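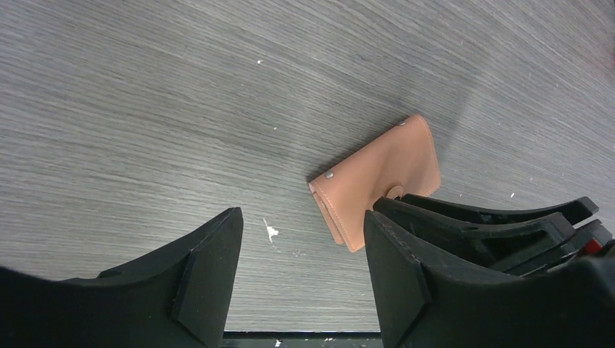
## The arm was the cheap part

When Bernice Akpalu drew up the budget for a packing cell at Fiadzo, which sells small leather goods by mail, the robot arm took less than half of it. Fingers, fixtures, guarding and training took the rest.

A tan wallet with a snap flap is a fair test item. It lies low on the table, so the fingers have to come down close to the surface without scraping it. Akpalu asked two suppliers, Cotent and Olance, to quote on 80 picks of Fiadzo's own stock before she would discuss price. Olance agreed to a trial on a Wednesday in October.

Her plan allows 6 weeks for installation and 12 months before the first review. Spare finger pads have their own line.

"People forget the pads," says Yaw Sowah, who runs maintenance. "Then they're ordering them overnight."

Dede Atinga in purchasing wanted a lease. Akpalu still prefers to buy, provided the service contract can be priced separately. The two quotes are due back before the end of the month.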